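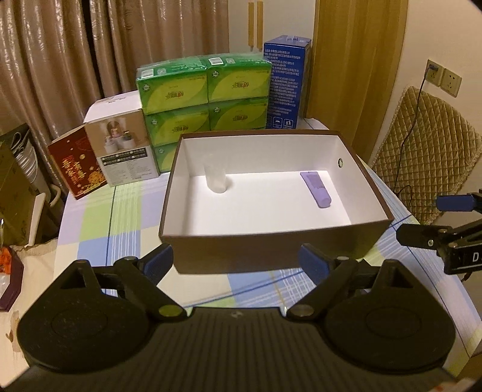 Imprimir | Enviar por correo electrónico
Tiempo de lectura: 4 minutos

Cuaderno del taller, febrero. Domingo por la tarde, mesa del mantel

Retomo donde lo dejó Ratih, que escribió «seguir con las cajas» y subrayó «cajas» dos veces. Gracias, Ratih.

Estado de la cuestión: queremos una caja de muestras para Kistari que aguante el viaje sin que lo de dentro se ponga a bailar. La candidata de hoy es la rectangular de cartón, marrón oscuro por fuera y blanca por dentro, con el agujerito del ojete metálico en la pared. Sobre el ojete hay dos escuelas. Defne sostiene que es para pasar un cordón y colgar la etiqueta. Hélder sostiene que es para que la caja parezca más cara. Los dos pueden tener razón y ninguno de los dos ha traído un cordón.

Contenido de prueba: el vaso de plástico transparente y el tubo lila. El vaso va de pie, al fondo a la izquierda. El tubo va tumbado en diagonal a la derecha, con el tapón hacia delante. He probado a ponerlo recto, paralelo a la pared, y queda más formal, pero luego cuesta meter los dedos para sacarlo. En diagonal se coge a la primera. Apunto la diagonal como postura oficial hasta que alguien de Tirard nos mande un plano, cosa que prometieron antes de Navidad.

Prueba 1. Caja cerrada, inclinada a mano hacia los cuatro lados, despacio. El vaso se cae en el segundo. El tubo rueda hasta el vaso y se queda allí, haciéndole compañía. Ruido: bastante.

Prueba 2. Lo mismo con papel de seda arrugado en el hueco del centro. El vaso aguanta tres lados y se rinde en el cuarto. El tubo no se mueve. Ruido: poco. El papel, al abrir, sale disparado como si llevara meses esperando.

Prueba 3. Papel de seda también dentro del vaso. No sirve para nada, pero queda bonito y Defne ha hecho una foto con el móvil.

Prueba 4. Vaso tumbado, boca contra la pared, tubo encima en cruz. Funciona muy bien y es feísimo. Balakrishnan ha mirado dentro y ha preguntado si se nos había roto algo.

Me quedo con la 2, pero con más papel a la izquierda. Falta repetirla con la caja de Cludham, que es más baja y a lo mejor no deja sitio para que el vaso se caiga, lo cual resolvería el problema por la vía de la pereza.

Sobre el mantel. Sé que Jacobus lo considera poco serio. Es de cuadros, azul pálido, lavanda, verde claro y blanco, y parece que en cualquier momento vaya a salir una tortilla. A su favor: el cartón no resbala como en la mesa pelada y los cuadros sirven para volver a poner la caja en su sitio entre una prueba y otra. Esquina delantera en una raya azul, y a correr. Hemos tenido plantillas de medir peores y las pagamos.

En contra: el tubo lila casi se camufla cuando lo dejo fuera de la caja. Lo he buscado un rato teniéndolo delante. No lo pongo en el acta.

Fondo de la mesa. Sigue allí la fila de género empaquetado: el paquete retractilado de cajas de pañuelos, verdes y amarillas; la caja azul alta llena de texto en chino; y la caja blanca con la foto de los botes, uno de ellos con tapa dorada. Pido por escrito que no se abra el paquete de pañuelos. Ya sé que hay catarro. Lo quiero entero para la prueba de apilado, y un paquete retractilado al que le falta una esquina deja de ser un paquete y pasa a ser un montón. Balakrishnan, que lee chino lo justo para pedir fideos, se ha ofrecido a traducir la caja azul. De momento tenemos confirmado que es una caja.

Pedido a Yalçınkaya: 2000 pliegos de papel de seda blanco, 135 pesetas de chiste al margen que ha escrito Hélder y que dejo porque el cuaderno es de todos. Si alguien lo prefiere en color, que lo diga antes de que salga el correo. Con el interior blanco de la caja, el papel blanco no se ve en absoluto, y a mí eso me parece una virtud. A Defne le parece una lástima.

Pendiente:
- Repetir la 2 con más papel a la izquierda y cerrar la tapa con cinta.
- Probar la caja de Cludham.
- Traer un cordón (Defne).
- Traer el plano de Tirard (Tirard).
- Preguntar a Kistari si el vaso va siempre en el lote o si solo lo metieron para fastidiar.

Añadido a las siete: Jacobus ha repetido la 2 por su cuenta y dice que a él no se le cae nada. La ha inclinado tres veces. Le he explicado cuántos lados tiene la caja y mañana lo vuelve a intentar.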